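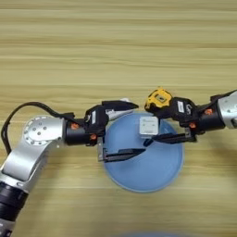

From: Éabha Rafferty
To: Lekden tenants list
Date: 8 September 2026
Subject: Re: Bike storage on the ground floor

Thanks for this, Belmiro. I measured the space last night and the door opens inward, so two of the racks in your drawing would block it. If we turn them to face the back wall we lose one place but can still get a stroller past.

On the cost, I would go with the $161 quote. The cheaper one does not include bolts or fitting, and the floor there is old concrete that crumbles when you drill it. Tomás had that trouble with the mailboxes in March.

I am fine with a $4 monthly charge if it goes toward a better lock. The key has been copied so many times that it sticks. Could we get a keypad?

Please also ask Jurgita about the green bike with no front wheel. I think it belonged to the people in 14, and they have moved out.

Éabha

Belmiro Tavares wrote:
> Hi all,
>
> The landlord has agreed to let us use the old meter room
> for bikes, as long as we pay for the racks ourselves. I have
> two quotes – one for $161 with fitting, one for $50 less
> without it. A drawing is pinned up by the stairs.
>
> I suggest $4 a month from each apartment that wants a
> place. Apartments without a bike would pay nothing.
>
> Let me know if you want a place, and how many bikes
> you have.
>
> Belmiro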